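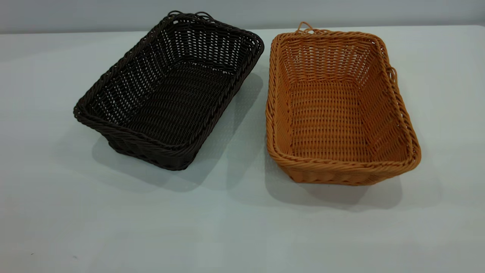

Demyd Hutsuliak wrote to me in April that sorting is a solved problem, that pick-and-place has been solved for years, and that I should stop pretending a household chore is harder than a factory cell. He had read my post on folding towels and thought I was too gloomy.

I agree with him on one point. If the items are rigid, known in advance and don't touch each other, putting each one in the correct container is routine. A dark basket and an orange-tan one on a pale gray table are easy to tell apart with a color threshold a student could write in an afternoon. No learning is needed for that part.

The containers themselves are another matter. A woven wall has small gaps between the strands, and light comes through them. A depth sensor reads some of those gaps as surface and some as nothing, so the fitted wall ends up ragged. The braided rim is thick and rounded, and a planner that treats the basket as a plain box puts the edge in the wrong place. The loop handles are worse. They are thin, they stick up past the rim, and on a coarse depth map they tend to vanish. A wrist that clears the rim can still catch a loop and drag the whole basket with it.

Celeste Mansilla ran a sorting test on a Skoltunen arm last year: 700 attempts, 632 items in the correct basket. Most of the misses had nothing to do with choosing the wrong color. The item was released on the rim and fell outside, or the basket had shifted and the stored pose was stale. Re-detecting the basket before every release fixed much of the second kind, at a cost of 900 milliseconds per cycle.

On a shop floor you would bolt down a fixture and skip all of this. At home the basket sits at whatever angle the last person left it, and the walls taper, so the floor is a smaller target than the opening.

So my answer to Demyd is that the sorting is done and the putting away is partly done. I would trust a machine with socks and toy blocks today – slowly, and with somebody in the house to pick up what lands on the floor. Carrying a full basket upstairs by those handles is still my job.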